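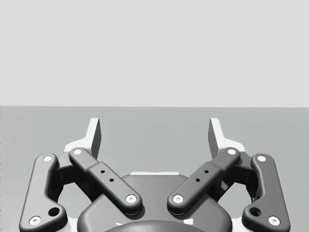 Jesell open day - simulation demo

grimur_b
Went on 17th July. Most of the visit was on screen: two arms in the simulator holding one big black thing over a table. Ketill Ketilsson ran it and took questions for 46 minutes.

abena_m
Was it worth the drive? I went in May and only got the slides.

grimur_b
Yes, for me. They let you switch between views while he talked.

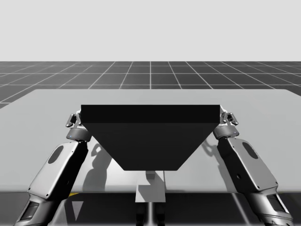 The grip is at the two upper corners, one hand each side. I asked about the weight set for it and he said 3 kg.

svend302
I'd have liked real hardware. A simulator can be set to hold anything.

abena_m
Disagree. You test there first, then on the arms. Drutska do the same.

svend302
Fine for testing - less so for an open day.

grimur_b
Fair enough. One more from the other view. 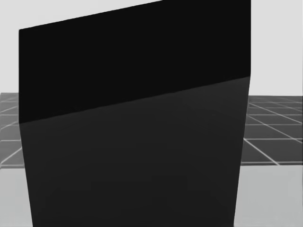 Close view of the block, simulator, Jesell open day

abena_m
Thanks. Is there another one planned?

grimur_b
Ask Elínborg Bundgaard at the front desk, she keeps the list.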